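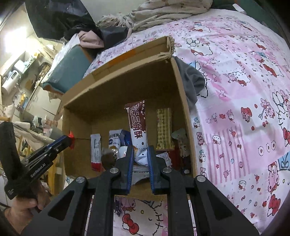 Gripper notes, 10 February 2023

Quick one this time, we're behind on everything and the bench report has to go out before the parts order closes.

The hand-held round is done. Three sets of fingers, same frame, same camera mount, snack wrappers the whole way through. Wrappers because that's where the December round fell apart. Rigid stuff is fine on all three, we knew that already. Thin film with air in it, that's the problem. It slides, it crackles, it folds over the finger tip and the camera loses the edge.

Total of 1,306 logged grasps across the three sets. Not all wrappers, the early ones were socks and pens while we sorted the timing out. Discard the first day if you're pulling the raw logs, the clock on the left unit was off by 71 milliseconds and we didn't catch it till lunch.

What we ran:

Tellau soft pads. Ribbed, slightly sticky out of the bag. Great on crumpled film, bad on anything smooth and full. They pick up lint like mad and after that they're just ordinary rubber. Wiped them with a damp cloth every 12 grasps and that helped, but who is going to do that on a real job.

Trikley flat fingers. Stiffest of the lot. Nice clean pinch, you can feel exactly when you've got it, and the opening reads back the same every time. Too hard on wafers though. Lots of crumbs.

Siltik pads. Thin, cheap, cut to size with a craft knife. My favorite, and I didn't expect that. Bit less grip than the Tellau ones when fresh, but they stayed the same from start to finish. One corner peeled. Glued it back, carried on.

Pulling things out of an open box turned out harder than picking off a flat surface, for all three. Side walls get in the way of the linkage, so you come in at an angle, and then only one pad touches properly. Packs standing upright want a pinch near the top. Packs lying down, go for the crimped end if you can get at it. Anything leaning on the wall, pull it toward you first and regrip. Going straight in just pushes it further back.

Soft surfaces under the box made it worse again. A mattress gives when you lean in and the box tips toward you. We left this in on purpose, homes have mattresses. But log it! Half the sheets had the surface column blank.

Two-handed was mixed. Holding the box steady with one gripper while the other one picks is a good habit and new people get it in a few tries. Passing a wrapper from one gripper to the other, much less good. Both sets of fingers want the same two inches of film. Going to drop handovers from the next round unless somebody objects, mail the list.

Camera stuff. The wide lens stays. We tried the narrow one for an afternoon and lost sight of the finger tips whenever the jaws opened all the way. Exposure is still a pain with a window behind the work. Locking it by hand before each run is better then auto, auto hunts every time the gripper swings past the light. If you can close the blind, close the blind.

Controller: we're staying on the Wróbel board for now. The new firmware fixes the dropped frames but changes the trigger curve, so old and new logs don't match at the light end of the squeeze. There's a conversion script in the shared folder, it works, it's ugly. Don't mix the two in one training set without runing it.

Wrist fatigue came up from nearly everyone. The hand-held units are fine for ten minutes and miserable after forty. Swap hands, take breaks, stop before you get sloppy. The last batch of each session had the most dropped packs on every set of fingers, so there's not much point pushing on.

Next round is target 3,000 grasps, Siltik and Trikley only, with a foam layer under the Trikley fingers to see if that saves the wafers. Tellau pads are going back in the drawer until they send the washable version. Boxes again, plus drawers and one deep bag.

Need from you: snack packs, any kind, full ones please. Empty wrappers behave completely differently and we have a whole sack of those allready. Old cardboard boxes too, the more battered the better. Leave them by the bench.

Log sheet has a new column for approach angle. Fill it in.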